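Wrist cam demos: keep the idle frames at the start or trim them?

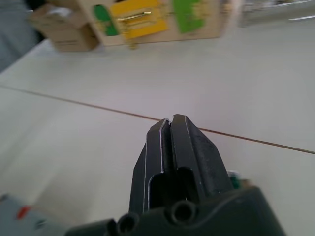 katum_bench
Posted August 19, 2023

I have 235 demos recorded for a pick task with a parallel gripper and a wrist camera. Small cardboard boxes, white table, one operator (me). Before I train I need to decide what to do with the first part of each episode.

My recorder starts when I hit the pedal, and then it takes me a moment to get my hands on the leader arm. So most episodes open with the gripper closed and the arm not doing much. In some of them the arm is drifting a little. In others it sits dead still for a couple of seconds before I go anywhere.

My first policy, trained on a smaller set, liked to freeze. It would start up, hover, and stay there. If I nudged the arm by hand it would wake up and do the pick fine. I'm guessing the idle part is the cause but I would like to hear from people who have tried it both ways.

Recording at 30 Hz, actions are joint targets, no history in the input.

stisa77

Trim it. With no history the policy sees the same image and the same joint state over and over with the action "stay here". Then one frame later the same image has the action "go". The model averages those and stay wins by a mile.

I cut everything before the first commanded motion over a small threshold. Freezing went away on my setup without touching anything else.

Moushumi Marikar

I'd be careful with a blanket trim. We did that at Clallton on a set of 2397 episodes and got a different problem. The policy would lunge the moment it was switched on, even if the object wasn't on the table yet. It had never seen a frame where waiting was the right thing to do.

What we do now is keep a short lead-in, 8 frames, and drop the rest. The end of the episode gets the same treatment. People forget the end. If you stop recording the second the box is released, the arm has no idea what to do after that.

stisa77

The lunge is a separate issue. If you want it to wait for an object, record episodes where it waits for an object. Leftover frames from a slow operator don't teach that. The box was there the whole time in those.

Moushumi Marikar

Fair on the waiting. I still wouldn't go to zero. The start pose at run time is never exactly the start pose you recorded, and a few still frames give it somewhere to land. We compared zero and 8 on the same data and 8 was better for us. Different arm, different task, so take it for what it is.

katum_bench

Thanks both. Is the threshold on the commanded joints or the measured ones? My leader arm has some slop and the measured values jitter even when I'm not touching it.

stisa77

Commanded, low-pass filtered. And look at the cut points on a dozen episodes by eye before you run it on everything. I had one joint with a bad encoder that counted as "motion" from frame one, so nothing got trimmed and I didn't notice for a week.

Yung-ching Tang

Going a bit sideways, but I wouldn't worry about trimming first. Look at your images. In the one you put up top the box is blurred all over and you can't read the printing on it. If a lot of the set looks like that, the model is learning from mush whenever the camera moves.

Is your exposure on auto? Fix it by hand, make it short, add light.

katum_bench

Exposure is on auto, yes. I have one ceiling panel and a desk lamp. I hadn't thought of it as a problem because everything gets resized down before training anyway.

Yung-ching Tang

Resizing hides some of it. The bigger trouble with auto exposure on a white table is that brightness changes every time the gripper or a dark object fills more of the view. You end up with a signal that follows arm position and has nothing to do with the task.

stisa77

I disagree that it comes first. Blur will be there at run time too if he moves at the same speed. Train and test match. I have plenty of blurry wrist footage and the policies run fine. Freezing is what he asked about.

Yung-ching Tang

Train and test match until the policy moves slower than the operator, and they nearly always do.

yu_lab_bench2

Cheaper thing to try before re-recording anything: start the gripper open. The poster's shows fingers closed nearly all the way at whatever point that was taken. If every episode begins closed, your first useful action is "open", and that is a tiny part of the data. Ours got stuck exactly there. We changed the home pose to fully open and the first move became the reach.

Also write down what your home pose is and check it before each session. We had 2 home poses in one set for most of April and had to sort them out afterward by reading the logs.

katum_bench

Home is closed right now, so that could be part of it. When I nudged it, the first thing it did was open.

Plan is to trim on filtered commands with 8 frames of lead-in, same at the end, and retrain on the 235 as they are. Then I'll lock the exposure and record a new batch from an open home pose and compare. I know that changes two things in the second batch, but I don't want to record three times.

Moushumi Marikar

Keep the untrimmed files. Do the cut in the loader so you can change the number later.

katum_bench

Will do. The raw episodes are on a separate drive already. First run starts tonight.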